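Visit report: Fomenent open day, June 16, 2022

Fomenent sells ready-made website scripts, mostly for small directories, classified ads and member forums. I have run a forum on one of their older scripts for a while, so when they announced an open day at their office in Naltside I signed up. There was no charge.

The office takes up one floor. We were given a badge and a printed schedule at the desk, then sent to the large meeting room, where chairs had been set out facing a projector screen. Coffee was at the back and it was decent.

Custódio Prata, who leads the script team, gave the first talk. He went through Kindimby, the new classified ads script that replaces the one they stopped updating. The admin panel has been rebuilt from scratch. Categories can now be dragged into order, and you can set different fields for each one, so a car listing asks for mileage and a rental listing asks for number of rooms. He built a working site in front of us, from upload to first test ad. The only hitch was a wrong database password, which he fixed on screen.

Kindimby ships with 87 language strings left for the site owner to translate, all in a single file. Someone asked if right-to-left languages work. Prata said the public pages are fine but the admin panel is not ready for them.

After a break we split into two groups. Mine went to the support desk first. They showed us the ticket queue and how requests are sorted. Installation problems go to one person and template problems to another. Most installation tickets come down to file permissions or an old PHP version on the host. I asked about moving my forum from the old script and was told there is an import tool, but it leaves out private messages. That is a problem for me, and I said so.

The second stop was the test room, where they try each release on cheap shared hosting plans. The biggest test site holds 600 ads with photos. Search was quick enough. The photo upload page was slow on the phone I tried, and they wrote that down. 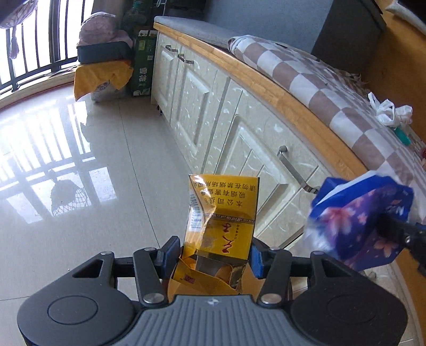
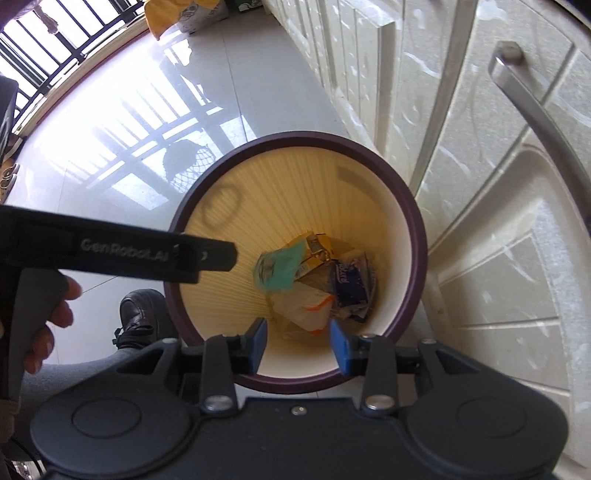 The last session was on Serrano, the payment add-on. It lets a site owner charge for featured ads or for a longer run time. Refunds have to be done by hand through the payment provider. There is a log of every transaction, and it can be exported as a spreadsheet. The license covers 2 domains, one live and one for testing, and moving it to a new domain means writing to support.

Questions ran over, mainly on pricing for people who own the older scripts. They said an upgrade price would be sent to existing customers by email. I left after that and have not bought anything yet. I want to see what happens with the private messages first.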